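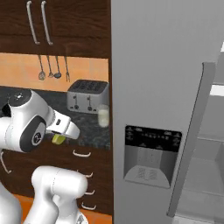 My kitchen takes 40 minutes to put right after dinner. I timed it in June, because I wanted a number to hold up against all the claims that household robots are close. Forty minutes covers putting food away, wiping the counters, loading the dishwasher and doing the pans by hand. I am not fast, but I get it done, and I can do it while listening to the radio.

So can a machine do that yet? I spent a good part of the spring reading what the companies and the research groups put out, and I went to see one robot in person. My answer is no, with a few parts of the job marked "maybe."

A lot of the work at the moment happens in simulated kitchens. The robot is a model, and so are the cupboards, the toaster and the glass of milky white liquid. You can see why people work this way. A simulated glass costs nothing when it goes over, and you can reset the room in a second and try again. Grirkano, one of the smaller outfits I follow, says it ran 3,000 attempts at a single put-away task before moving to a real arm. I could not do that in my own kitchen and would not want to.

The trouble is what the simulation leaves out. My refrigerator door sticks at the bottom. One of my drawers has to be lifted a little before it will close. The counter has crumbs on it and usually a damp spot near the sink. A rendered kitchen tends to be tidy in a way mine has never been. Some groups now add random changes to the lighting, the friction and where things are placed, and that helps. I have yet to see one add a wet dish towel draped over the thing you need.

The robot I saw in person was at Zullen, which rents half a warehouse an hour from me and holds open afternoons. It had one arm on a wheeled base and a practice kitchen with real cabinets. The job was to take items off a counter and put them in a refrigerator. It picked up a carton, turned, put it on the shelf and went back for the next one. It moved 7 items while I was there. I have done the same thing in under a minute with a phone in one hand. The robot took long enough that I went to get a coffee from the machine by the entrance and came back to find it on item five.

It did not drop anything, and I want to be fair about that. A few years ago I watched a similar demo where the arm knocked over a cereal box and then kept going as if it were holding it. The Zullen robot checked its grip each time. When it missed a jar lid it backed up and tried again from a different side. Somebody was standing by with a stop button the whole time, but did not press it.

The door was already open when the demo began. I asked whether the robot could open it, and was told yes, on most tries, but it slowed things down. Opening a refrigerator means pulling against a seal that suddenly lets go, while getting your own body out of the way of the door. People do this without thinking. For an arm on a base it is a whole separate task.

Shops and factories are further along, mostly because they can change the room to suit the machine. Flulden makes a bin-picking cell that I have seen running at a parts supplier. On the morning I visited, the counter on the front read 441 picks since the start of the shift. The bins are always in the same place, the light never changes, and no child leaves a shoe in the way. The cell does one job and does it all day. The supplier still has a person sorting the tangled parts at the end of the line.

For the home, I would look at single chores first. Clearing a table into a bin seems possible. Emptying the dishwasher might be next, if you own matching plates and do not mind waiting. Pans with something burned on the bottom are a long way off. Pattinasarany has talked about a rental robot that would come with a person watching remotely, ready to take over when it gets stuck. I have not decided how I feel about a stranger looking at my counters through a camera.

I plan to go back to Zullen in the fall, when they say the door will be part of the demo. In the meantime I fixed the sticking refrigerator door with a new gasket, and the kitchen now takes 38 minutes.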